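Can a Robot Put the Eggs Away Yet?

I get asked this a lot: "When will a robot do my chores?" I'd love to know too, because I have a sink full of dishes as I write this! So let's pick one tiny chore and see how machines handle it. My pick is eggs.

Think about moving an egg from a box to a bowl. You could do it half asleep on a Wednesday morning. But your brain is busy the whole time. Your eyes find the egg, your hand opens just wide enough, and your skin tells you when you're touching the shell. Squeeze too little and it drops. Squeeze too much and — yuck, egg on your sleeve. 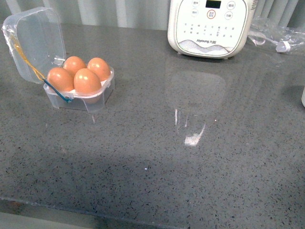
Four brown eggs in a clear box with its lid open.

A robot has to work all of that out with cameras and motors. Clear plastic is a real pain for it. Light goes through the lid and bounces off it too, so a camera can have trouble telling where the plastic stops and the air starts. A shiny countertop is tricky as well, with reflections that can look like extra things sitting there.

Then there's the hand. Yours has four fingers and a thumb, all soft and full of feeling. Lots of robots get just 2 fingers, and those open and close like a pair of tongs. Try it yourself! Pick up a ping-pong ball with kitchen tongs and lower it into a cup without letting it bounce. Now pretend the ball can crack.
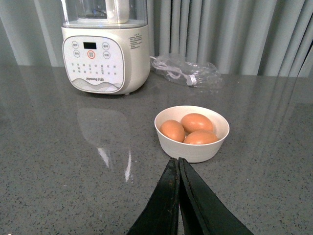
My robot vacuum can't even get past a sock, so why would I trust one with breakfast? That came from a reader in Vendby, and it's a fair question. A vacuum rolls along the floor and never has to pick anything up. A kitchen robot has to reach, grip, lift and let go, and every kitchen is different. Yours might have a bowl where mine has a toaster.

So how do they learn? Many of them practice, over and over. People often steer the robot by hand at first, and a computer studies those tries and looks for patterns. It might take 2,651 tries at a job before the robot is any good at it, and then somebody moves the bowl and it gets confused again. (I felt the same way about long division when I was 11.) 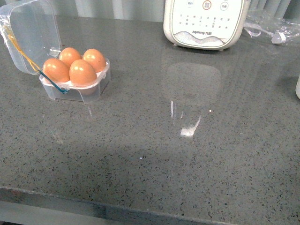

The egg box beside its faint reflection on the shiny stone.

Are we there yet, then? Partly! Robots can already do some chores when things are set up neatly and there's no hurry. Doing the whole kitchen, in any house, with the dog running through it, is still very hard. I'd let one try my eggs — but I'd keep a sponge handy, and the dishes are still my job tonight.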